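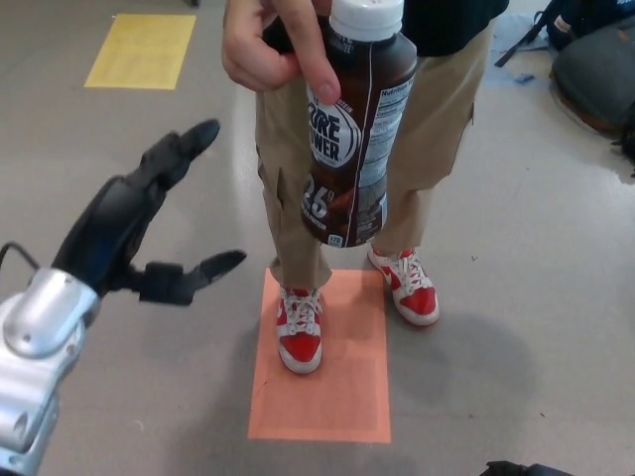

Core Power, chocolate, 26g of protein on the front.

Right, a few notes on protein shakes, as I've been drinking one after most gym sessions since December and people at Zendham keep asking what I get.

1/ I look at the big number on the front first, then turn the bottle round to the nutrition panel. The front tells you the protein. Sugar and calories are in the small print, and that's where the bottles really differ.

2/ 26g suits me after weights. On a day when I've only done the rower it's more than I need, so I have a glass of milk and some toast.

3/ I stick with chocolate. Vanilla ones taste of very little to me and I never finish a strawberry one. Your mileage may vary.

4/ Screw caps matter more than you'd think. I used to buy cartons with a foil seal, and one went all over my gym bag on the bus to Favwood. The towel never recovered. Bottles with a proper cap only now.

5/ Cold is better. I put mine in the fridge the night before and wrap it in a sock for the journey — it stays cool enough until I've finished training.

6/ Give it a shake before you open it, even if it looks fine. Then drink it the same day. I left a half-finished one in the car over a weekend once and had to throw the whole thing out.

7/ Cost. I kept my receipts and have bought 83 bottles so far. That's a lot of plastic, so I rinse the empties and take them to the recycling bank behind Pekumell. Check whether yours wants the lids on or off.

8/ Someone asked about powder. It works out cheaper if you get through a tub. I don't like washing the shaker, so I pay extra for bottles and put up with it.

20 Apr 2021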